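Stair-access bunk bed with drawer steps — product information

Share 14 | Comments 2

The Tipoki is a full-size bunk bed in light wood, reached by a staircase in place of a ladder. Each step is a storage box with its own drawer. It is supplied flat and is intended for shared children's rooms, holiday lets and small hostel rooms. Item number 2272.

The bed is delivered in separate cartons for the frame, the staircase and the slats. Mattresses, bedding and wall fixings are not included. Wall fixings have to be chosen for the type of wall, and any building merchant can advise on this.

Construction

The frame is held together with bolts into threaded inserts, so it can be taken down and put up again without the joints loosening. Side rails are fitted to the outside of the posts. The upper railing is continuous along the front apart from the opening at the head of the stairs. It must not be shortened, drilled or removed.

The staircase is a separate unit. It stands on its own base and is bolted to the post and the side rail at two heights. The steps are closed at the back and sides, and the drawers run on metal runners with a stop. A drawer can be lifted out for cleaning by pulling it to the stop and raising the front.

Depth of staircase base: 600 mm. Going of each step: 255 mm. The same figures apply to all finishes.

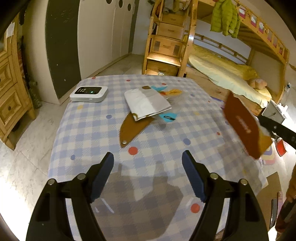 Bedroom Furniture Department, Drurkuvholm

Room layout and use

The lower bunk takes a standard single mattress. Pale bedding is easier to check for dust from the slats above, and the slats should be vacuumed when the bed is changed. The lower bunk has no front rail as standard, so a low table or padded bench can be placed close to it. Leave enough floor in front for the drawers to open fully.

The top of the staircase is often used as a shelf for folded clothes. This is acceptable for the uppermost level only if the climber can still step past without treading on them. The other treads must be kept clear. Clothes in daily use are better kept in the drawers, with heavier items at the bottom.

A jacket may be hung over the upper railing. Hooks with a screw clamp mark the wood and should not be used. Straps, cords and belts must never be tied to the railing or posts. Small pictures or paper decorations can be fixed along the rail with removable adhesive pads, which should be tested first on the inner face.

Check the position of wall sockets before the bed is fixed. The frame must not press on a plug or trap a cable, and a socket near the end of the bunk should stay within reach. If the socket ends up behind the staircase, turn the layout round — the stairs can be mounted at either end.

Handles

Silver-coloured metal handles are fitted to the drawers at the factory. They are held by screws from the inside of the drawer front and may be replaced by any handle with the same hole spacing. Tighten the screws again after the first month.

Care

Wipe with a cloth wrung out in lukewarm water and dry straight away. Do not use scouring cream or furniture polish with silicone. Light wood darkens a little in daylight. Hanging items and decorations should be moved from time to time so that the colour stays even.

All frame bolts should be checked twice a year. A key is supplied with the bed and fits every bolt.

Limits

The upper bunk is not suitable for children under six. One person only on the upper bunk and one on the stairs at a time. The mattress in the upper bunk must not rise above the line marked on the inside of the post.

Spare parts

Runners, bolts, slats and drawer fronts are held in stock at the Cledonville store. Allow about 2 weeks for staircase panels. Quote the item number and the finish when ordering. The add-on guard rail for the lower bunk is listed separately under the name Flelelmont and will be available again in September.

Shares: 14
Comments: 2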